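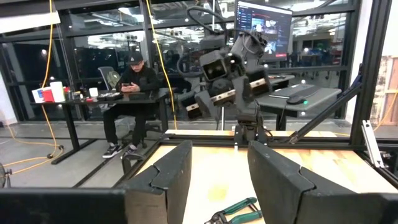 How long can I keep a tool?

Most hand tools go out for a week. Power tools, ladders and anything with a red tag go out for three days. The return date is written on your slip and also shows in your account on the website.

Can I renew a loan?

Once, if there isn't a booking on the tool after yours. Renew from your account or ring the desk before closing time on the day it is due. Red tag items can't be renewed.

What does membership cost?

You pay by the year, and the current rates are on the Join page. There is a lower rate for students, pensioners and anyone on a means-tested benefit. We take cards but not cash.

What do I need to bring to join?

Photo ID and something with your address on it that is less than three months old. A council tax bill, bank statement or tenancy agreement will do. Phone bills are not accepted. You must be 18 or over.

Where are you?

61 Farouk Street, in the old Bosetti shop. The entrance is through the yard at the side. There is one loading bay, so please move your car once you are packed up. The lift is out of use until further notice, but all lending is on the ground floor.

When are you open?

Wednesday from 4 pm to 8 pm and Saturday from 9 am to 1 pm. We close for the last two weeks of December. Loans that would fall due in that time run on to the first open day in January and there is no late fee.

What happens if I bring something back late?

There is a daily fee, up to the replacement price of the tool. If you owe anything you can't borrow again until it is paid. Ring us if you are going to be late, especially if the tool is booked.

I broke it. What now?

Tell us when you return it. Normal wear is covered by your membership, and this includes blunt blades, worn drill bits and snapped sanding belts. If a tool has been dropped, left out in the rain or used for the wrong job, we may ask you to pay for the repair. Please don't try to mend it yourself, even if it looks simple.

Do you supply blades, bits and sandpaper?

One general-purpose blade or bit goes out with each power tool. Sandpaper, glue, nails and screws are for you to buy.

Can I donate tools?

We take clean hand tools in working order at any time. For power tools, email a photo and the model name first. We can't take petrol machines, paint, or anything with a cut or taped lead.

Can someone show me how to use a tool?

Ask at the desk for a quick run-through when you collect. Man-sik Ham also teaches a beginners' evening once a month, covering drills, wall fixings and basic sawing. Places are booked through the Senum page on our website and are free to members.

Can I borrow for my business?

Not on a household membership. Sole traders can apply for a Gallska trade card at the desk.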